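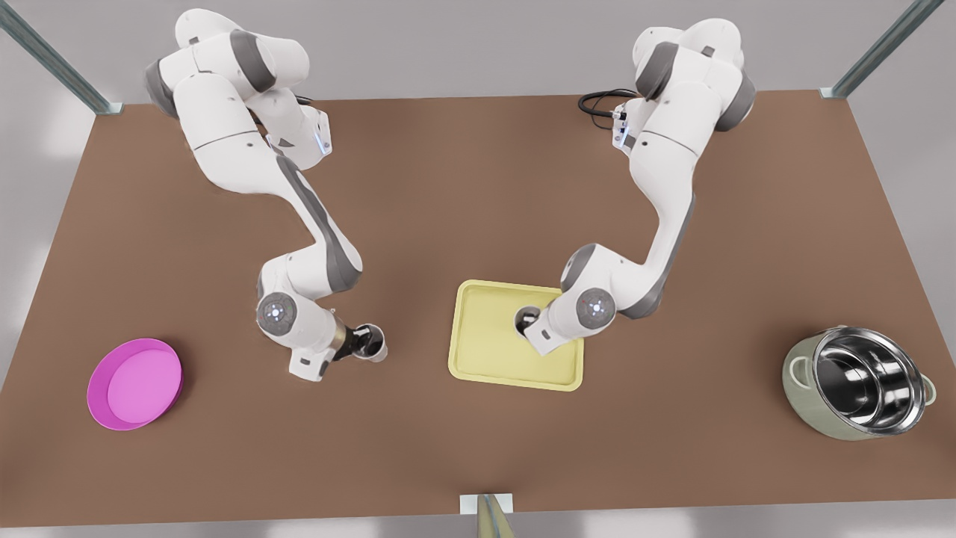
About us

Hi, and welcome! I started Itby because I like showing people how to do things, and one day I got the chance to show a robot how to do something instead. I was hooked in an afternoon. Now it's what I do for a living, along with a small crew of people who are just as happy as I am to spend a morning putting cups on a tray.

What we do

We teach robots everyday jobs by doing the jobs ourselves, through the robot. One of us sits down at the controls, takes hold of two handles, and the two arms follow along. Pick up a cup, turn it over, put it down on the tray, go back for the next one. Every run gets recorded from start to finish, and our customers use those recordings to train their own robots. Most of our work is kitchen and table work (dishes, pots, trays, clearing up, setting out), with a bit of packing and sorting on the side.

We do a lot of it in simulation too. The arms on the screen are driven with the same handles as the ones in the shop, so if you can do it in one place you can do it in the other, more or less. I'll admit I was a snob about this at first! I thought a rendered cup couldn't teach anybody anything. Then I spent a week with one and came around. You can reset the table in a second, move the plate to the other side, swap the tray, and go again before your coffee gets cold. And when you drop something, you don't need a broom.

How we got here

Our first place was a rented room in Ukcombe with one bench, one arm and a space heater. The first paid job was 400 runs of moving a bowl from a shelf to a table, and I did nearly all of them myself. My shoulders have never forgiven me. We moved to the bigger shop in March of the next year, built proper seats for the operators, and bought the second arm, and that changed everything. Two hands are so much harder than one! You have to learn to let the left one wait while the right one catches up, and it took me ages to stop crossing them.

Pirkora

Pirkora is our own control setup, the part we built ourselves after getting fed up with joysticks. It's two handles on light, jointed stands, with a trigger on each for the gripper. New operators usually need a few days before they stop squeezing too hard. We give them 460 practice runs before anything they do goes to a customer, and plenty of people ask for more.

We also use hand guiding for some jobs, where you hold the arm by the wrist and walk it through the motion. It's slower, but I love it for anything with a tight fit.

Costache

Costache is our library of table tasks, and it's the thing I'm most proud of. As of 9/18/23 it has 561 tasks in it, each with a written goal, a starting layout and a set of runs by different people. Different people matter a lot to us. I grab a cup by the side, one of our operators always goes for the rim, and both are fine by me. We keep the slow runs and the fumbles as well, labeled as what they are, and you can filter them out if you don't want them.

Working with us

If you have a task in mind, send us a note with what the robot should start with and what the table should look like at the end. A rough sketch is plenty. We'll try it ourselves, tell you if we think it's too much for two grippers, and send back a few sample runs so you can see how we'd go about it.

We're also nearly always looking for operators, full or part time. You don't need to know a thing about robots. Patience helps, and so does having waited tables. Come by the shop and have a go at the handles!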